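August, late evening

Today I stayed with the apple task from morning until the cleaning people came. I want to write down the result before I sleep, so that I do not make it nicer in my memory tomorrow.

The question is still the same one: can the policy learn the move between plate and bowl from few demonstrations, if we choose them well? The full Zastwood set has 1,147 episodes. My reduced set has 915. I removed the ones where the operator hesitated a long time before the grasp. 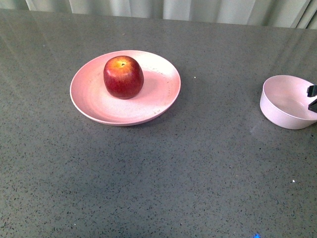 I trained both versions with the same seed and the same number of steps, and then I ran 100 trials for each. The reduced set was better by 4 successes. This is a small difference and I must be careful with it. In the lab chat somebody already wrote "less is more", and I did not answer.

What interests me more is the kind of failure. With the full set, the arm often waits over the dishes, as if it learned the hesitation too. With the reduced set it goes down sooner, but sometimes it closes too high on the apple.
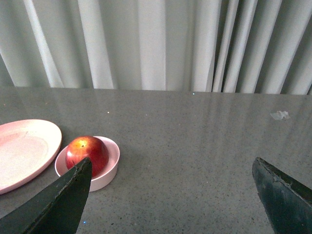

Apple in the bowl, fingers open, wrist view.

In the afternoon I read again the Berrada report about filtering by hand. They keep the pauses and give them a lower weight in training. I had understood this wrongly the first time. Maybe I should try it before I throw away more data.
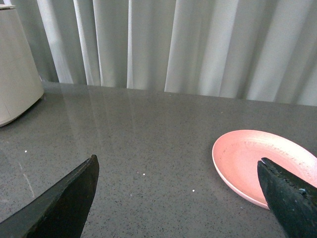
Written by the author of this diary, doctoral student, Rundance manipulation group

I also looked at the wrist views one by one, which is slow work. When the fingers are wide apart, one of them can cover a good part of the plate, so I should check how much the policy depends on the head camera. If I hide that camera during a test, I will know more. I wrote it on the list for Litanetti, our evaluation script, under the point about the random start positions.

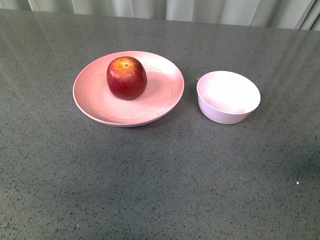

Head view: apple on the plate, bowl empty.

Tomorrow: second seed for both sets, same trial order. I have to ask for more hours on the cluster before ten.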